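Makmont Storage Claims

A table of what sellers say about small lidded containers, and how much of it can be checked

Version 2, Jan 3, 2023

Read this before using the table

The table holds 1370 claims copied from the product pages of 19 online shops. Each row is one claim: "airtight," "keeps coffee fresh longer," "stackable," "holds a week of vitamins," and so on. Next to each claim is a grade for how well the page backs it up. The grades are the opinion of two readers and should be treated that way. If you want lab results, there are none in this folder.

An earlier copy passed around under the name Flurnberg list. It had a column called truth_score, with decimals. The decimals came from averaging two people's guesses and looked far more serious than they were. The column is gone. If you have work that depends on it, redo the work.

What is in the folder

claims.csv, the main table
shops.csv, one line per shop, with a made-up code in place of the name
grades_raw.csv, both readers' grades before they talked
changes.txt, fixes since the first version

Columns in claims.csv

There are 9.

claim_id: A plain number. Gaps in the numbering are deleted duplicates.
shop_code: Matches shops.csv.
item_type: Pill box, spice jar, bead box, travel tin, other. "Other" is too big and we know it.
claim_text: Copied word for word, spelling mistakes included.
claim_kind: Seal, size, safety, strength, lifespan or comfort.
backed: Yes, partly, no. See below.
source_given: Whether the page pointed to any test or standard at all.
page_place: Title, bullet, body text or review reply.
note: Free text. Often empty, sometimes cranky.

How claims were picked

By hand, from pages that came up under a short list of search words. That means the shops decided what we saw first, and shops put what they want to sell first. Please don't take any share worked out from this table and print it as the share of storage claims that are false. We have seen it done with the Flurnberg list and it was wrong then too.

All pages were saved in June. Holiday listings are missing, and so is most of the back-to-school lunch box crowd, where we would expect the safety wording to be thicker.

What "backed" means

Yes: the page gives a test, a measurement or a named standard that bears on the claim.
Partly: the page gives something, but it covers a different thing. A claim that a lid is waterproof followed by a note about the plastic being dishwasher safe gets "partly," and even that feels generous.
No: the page only repeats the claim in other words.

A "yes" does not mean the claim is true. It means someone wrote down a reason you could go and check. Some of those reasons may fall apart when you do. A "no" does not mean the claim is false either. Plenty of cheap boxes close perfectly well and are sold with terrible copy.

Trouble with the word airtight

This one word caused more arguments than the rest of the table. Sellers use it for screw lids with a rubber ring, for snap lids with no ring, and in one case for a drawstring pouch. We looked for a common meaning and gave up. In version 2 every claim with "airtight" in it is filed under Seal and graded the usual way. "Nearly airtight" is filed there too, though we would love to hear what it is supposed to mean.

"Leakproof" is better behaved. "Freshness lock" is a slogan and was graded "no" wherever it stood alone.

Size claims

We expected these to be dull and safe. They aren't. A page will give the outside size in the title, the inside size further down, and a volume that fits neither. Where two figures on a page clashed, both were copied as separate rows and the note says "clash." Don't add up rows to count items; one box may be responsible for several.

Uses we would support

Teaching people to read product copy. Trying out a text sorter, if you report how often our two readers disagreed alongside your own result. Arguing with us.

Uses we would not

Ranking shops. The codes in shops.csv are there to let you group rows, and some shops have so few that one bad listing would sink them. The Russo sorter that has been run on this table gives each shop a star rating, and we had no part in that.

Known errors still open

Claims translated by machine were kept, and some "no" grades may be punishing bad translation.
Review replies were added late and only for part of the shops. Leave them out if you compare places on the page.
Child safety claims need a reader who knows the rules. Ours didn't.

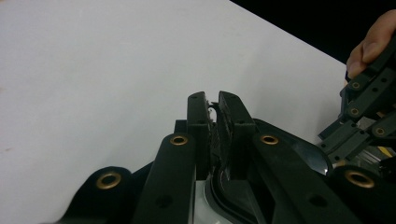
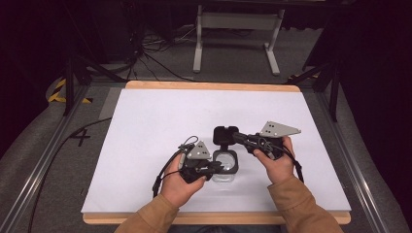 Groden Data Notes, No. 19, page 2

License and reuse

The grades and notes are free to copy with credit to Makmont Storage Claims, version 2. The claim texts belong to whoever wrote them, and they are kept short for that reason.

Corrections

Send the claim_id, the grade you would give, and what on the saved page made you give it. "I own this box and it's great" has arrived more than once and changes nothing, as the grade is for the page. Accepted fixes go into changes.txt with the old grade left in view.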